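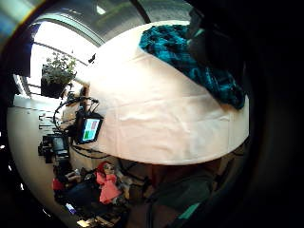 Armelle Delorme had been told the scarf would be easy to fold. Her aunt had told her this on the phone, from Skernness, in the same call in which she explained that she was not coming to the sale and that Armelle should take whatever people offered.

"It's a good one," her aunt said. "I paid real money for it. Fold it so the turquoise shows."

Armelle put the phone on the windowsill and tried. She folded it in half and then in half again, and it was too thick to lie flat. She shook it out and tried rolling it. The roll came open as soon as she let go. The shop still smelled of the wool soap her aunt had used on everything, and the radiator under the window ticked the way it had when Armelle was a girl and did her homework there on Saturdays.

The shop was called Comell. It had been called that before her aunt bought it, and she had never found out who or what Comell was. She sold scarves, gloves and the odd hat for most of her working life. In November the lease would end and a man who repaired phones would move in. He had been by already to measure the back wall. He was polite and wiped his feet.

Valentin Rolland came in by the back door at noon with two coffees and a roll of price stickers.

"How much for that?" he said.

"I don't know. I can't get it to fold."

"Don't fold it, then."

"She wants it folded."

He drank some of his coffee and set the other one where she could reach it, well away from the cloth. He had worked for her aunt for four summers when he was in school and had never come back to the shop until this week. Armelle had called him because his was the only number on the list by the register that she recognized. He'd said yes before she finished asking.

"She used to make me do the gloves," he said. "In pairs, thumbs in. If the thumbs were out she'd do the whole drawer over herself and not say a word about it. I'd come in the next morning and they'd all be right."

"Did she ever yell at you?"

"No. I would have liked it better."

Armelle laughed. She took hold of the scarf by two corners and walked backward until it was off the table, then brought the corners together. One edge was longer than the other. She couldn't tell if it had been made that way or had stretched.

"She wore this," she said. "I thought it was stock, but she wore it. To my graduation, and to that dinner at the Nyarko place when the waiter dropped the fish."

"Then why's she selling it?"

"I asked. She said she's got a coat now with a hood."

Valentin peeled a sticker off the roll and stuck it on his thumb. The stickers were blank. They had gone through the sweaters the night before and written 12 on nearly all of them, and by the end the number had stopped looking like a price. He found a pen in his jacket and held it over the sticker and waited.

She thought about the rent on her own apartment and about the drive back. She thought about her aunt at the kitchen window in Skernness, with the hood and the sea and nothing around her neck. None of it helped her with the price. She put the scarf down again and pushed the bunched part away from her with the side of her hand, and it stayed where she pushed it. 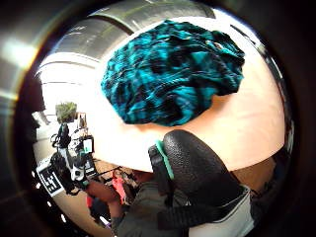 Valentin asked if she had ever thought of just keeping it, and said he would put two dollars in the cash box himself if that would make the books come out even.

"There aren't any books," Armelle said.

"There's a notebook."

"That's hers. She's been writing in it since before I was born."

She picked up the phone from the windowsill and called Skernness. It rang for a long time. Her aunt always let it ring, even when she was sitting next to it.

"Did you fold it?" her aunt said.

"No. I'm going to buy it."

There was a pause, and the sound of a chair.

"How much?" her aunt said.

Armelle looked at Valentin, who held up his thumb with the blank sticker on it.

"Twelve," she said.

"It's worth more than that," said her aunt. "But all right – twelve. Wash it in cool water. And write it down."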